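Wednesday night at the shop, so another round of posts on the shelf stocker. For anyone new: a few of us at Warnenden (shared workshop, dues, bad coffee) are building a two-arm setup that is supposed to put cereal boxes in a neat row. I joined to help with wiring. I stayed to complain.

My position hasn't changed since August. I think this is a fun build and a lousy argument. Every time a visitor comes through, somebody says "and next it could do your pantry." It could not do your pantry. It has never met your pantry.

Start with the boxes. A cereal box is about the friendliest thing you could hand a gripper. Flat sides, square corners, big printing, weighs next to nothing. And it still gives us grief, because cardboard gives when you squeeze it and skates when you don't squeeze it enough.

Also, we have several of the same box. Fine for a demo. Less fine when the software has to pick one and leave its neighbors standing. Touch the wrong one and you've made yourself a different problem.

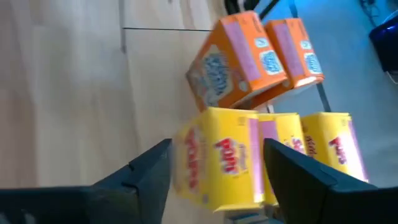
Wrist cam, going in on the Pops.

The gap between those fingers is the whole ball game. Open them too wide and you bump the next box over. Too narrow and you're poking the one you want. We have spent more evenings on that gap than on anything else in the build, and it's a number in a settings file.

The finger shape came from a Storkex file that Sunee Chaimongkol found and then redrew, because the original tips were too blunt to get between two boxes. Her version is better. It is also the fourth version, and I have a coffee can full of the other three.

Let me give you the numbers, which I keep in a notebook because I don't trust what people remember after a good night. Last month we logged 200 tries at pick up, carry, set down. 49 of those needed a human hand somewhere. Maybe the box leaned, maybe it landed crooked, maybe the arm stopped to think and never came back.

Sunee reads that as three out of four. I read it as one out of four, with someone standing there all evening to catch it. Same notebook!

And that's with boxes we set out ourselves, facing the way we like. I asked for one session where a kid puts the boxes down any old way. I'm still asking.

A word about wrist cameras, since people keep telling me they solve everything. They're great when the arm is close and slow. When it swings, you get soup. Our network was trained on plenty of soup and I would love to know what it thinks it learned from it. 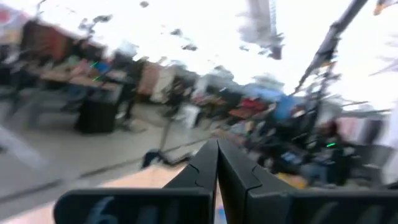
Rungnapa Wattanapong: You could just throw those out, you know. Drop anything where the arm is moving above a set speed and train on what's left. We did that on the Phuthong arm and lost very little.

Fair, and I went and tried it. Dropped the fast parts of 28 runs and retrained over a weekend. It got steadier at the grab and dumber about getting there. It would creep up on a box like it owed the box money.

So now we're keeping some of the fast stuff and leaning on the fixed camera for the long moves. That might be the right answer. It might also be what we said in August with different words. I did check the notebook and it's close.

Next thing: timing. I can line up a row of cereal by hand in less time than it takes me to type this post. The arms' best clean run on one box, start to finish, was 17 seconds. I'm not knocking it, that was a good night and people clapped. But please stop telling visitors it "saves time." Whose?

Two arms was also a choice I argued against. One arm can place a box. With two you need them to stay out of each other's way, and you get twice the cables and twice the things that loosen up. Paweena Ruangrit's case for two was that one arm could steady the row while the other places. OK, I can picture that. I'd like to see it before I write it down as a feature.

What I will give full credit for is the rack. Thin black metal, nothing fancy, with a rail along the back so the boxes have something to line up against. It does more for us than the last two software updates put together.

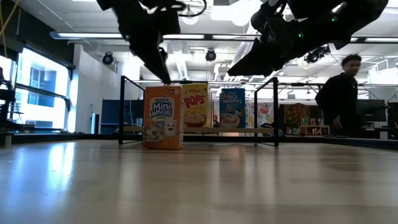

Which bothers me a little, if I'm fair about it. Every time we've made real progress it's been from making the job easier. A rail to push against. Better finger tips. Boxes spread out more. You keep going down that road and you end up with a plain old machine that does one thing, and those have been around forever and they work great.

I said that out loud tonight and got told I was describing engineering. Maybe so. I just want us to say it on the sign by the door, where it currently says "learns like you do." I do not learn like that. I knocked over a box once and got the idea.

Glare is another one. The tabletop is shiny and the windows are big, so the thing behaves one way in the afternoon and another way after dinner. Siiri Nurmi wants to cover the table in something dull. I'm for it. Cheap, takes ten minutes, and we can find out if half our bad runs were just sunshine.

If we do the cover, I want the same test before and after, same boxes, same order, same person with the notebook. That person can be me. I've already ruled the page.

Somebody asked if I'd quit. No. I like the wiring, I like the arms, I like it when a box goes down straight and stays there. I just don't think it's coming for anybody's job at the grocery store, and I wish we'd stop hinting that it is.

To do before next time: tighten the left wrist, relabel the spare cables, order more Brovow connectors (the small ones, the last bag was wrong). And whoever took my good hex key, it's the one with green tape on it. I want it back.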